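Posted January 1, 2026 | By Quiambao Bench Docs

Filed under: Set-Up Guides > Small Parts > Packing Benches

We use cookies to remember your region and reading list. Accept all | Manage choices

Wakmont Two-Level Bench, Section 3: Laying out the parts tray

Read section 2 first if the shelf isn't up yet. This one assumes the shelf is on, braces tight, bench not rocking.

What you need
- one shallow tray with a raised rim, grid bottom (ours are the blue Pledemum ones)
- gray adhesive tape, short strips
- a corrugated sheet for the shelf top
- a yellow cloth, any soft one will do
- an open cardboard box for the lower level
- the parts

3.1 Shelf

1. Lay the corrugated sheet on the shelf. Ribs can run either way.
2. Set the tray on top. One edge on the sheet is fine as long as the tray sits level. Push down on each corner. If it tips, slide it.
3. Check the load. Shelf limit is 71 pounds with both diagonal braces fitted. Without braces, don't load it at all.

CAUTION: Slotted steel edges are sharp where they've been cut. Gloves on while you're under the shelf. Wipe the cut ends before you start, metal dust gets into evrything.

3.2 Tray

4. Wipe the tray out. Grit sits in the grid and scratches the plates.
5. Put one I/O shield in near the middle. One at a time. They hook together by the folded edges and then you're bending them apart.
6. Pick it up by the long edges. Not by the little tabs around the cutouts.
7. Tape strips: tear short, stick flat to the tray floor around the shield, leave a finger's width clear on every side. Rub the ends down so they don't curl.
8. Film from the wrapping can stay in the tray till the part is checked. Crumple it and push it to one side. Toss it after.

NOTE: Clear film under overhead lights throws a lot of glare. If you can't see the edge of the part, move the film, not the lamp.

NOTE: Old tape goes gummy. Change the strips every September or when they stop lying flat, whichever comes first.

3.3 Lower level

9. Open box goes on the lower surface, flaps out of the way of the braces.
10. Bent brackets on the left of the white top. Bigger one first, other one leaned beside it. Don't nest them tight.
11. Flat plates just below the brackets.
12. Comb strips on the right. Parallel, small gap between. The tabs catch on each other and on sleeves.
13. Bolts in a cup if you have one. Loose bolts roll, and the dark ones are hard to find on a green floor.
14. Tuck the cloth at the left edge under the shelf. Within reach but off the parts.

CAUTION: Keep cables coiled and clear of the bench legs. Hang them by the wall outlet, don't run them across under the shelf.

3.4 Check before you go on

- tray level
- shield lying flat, no tape touching it
- nothing hanging over the shelf edge
- braces tight again (they settle a bit after loading)
- comb strips not tangled

If a shield rocks in the tray it's bent. Set it aside, don't press it flat by hand. Replacements are part no. 129 in the Plunidex parts list, sold singly or by the carton of 2000. Most small shops want singles.

Labels for the tray rim are in section 4. Skip that if you olny run one kind of part.

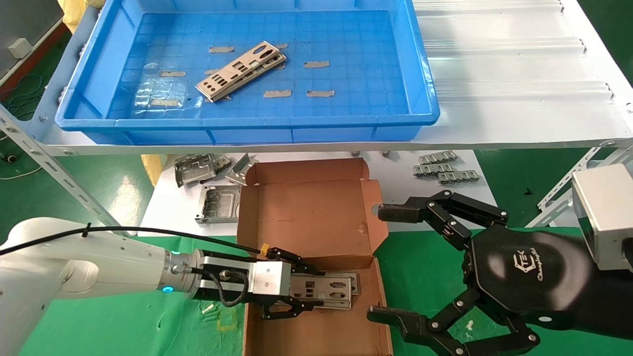
Fig. 3. Tray on the shelf with shield and tape strips, metal parts on the white top below.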